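How to follow the border talks between two countries without getting lost

When the news about the Skestari border line moves quickly, it is easy to mix up what a government has said with what it has done. I write on this subject for readers of Clototora, and I use the same simple method every time.

First, find the original statement. If the ministry in Zokov "recognizes" a region, read the text itself and look at which borders it names. Two reports of one speech can differ a lot.

Second, separate the steps. Recognition is one step, opening an embassy is another, and a treaty usually needs a vote in parliament. Write them on paper in order and mark which are complete.
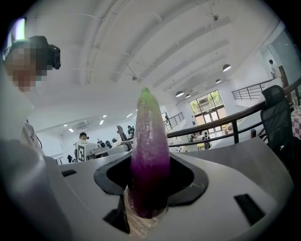 By the foreign desk editor, Clototora

Third, check the numbers. In February one agency wrote that 3,000 soldiers had crossed at Moges, and a second agency gave this as a claim of one side only. Keep the name of the source beside every figure in your notes.

Last, compare the morning version of a story with the evening one -- corrections are often put at the bottom, in small letters. If a line has disappeared, cross it out in your notes also and write the hour.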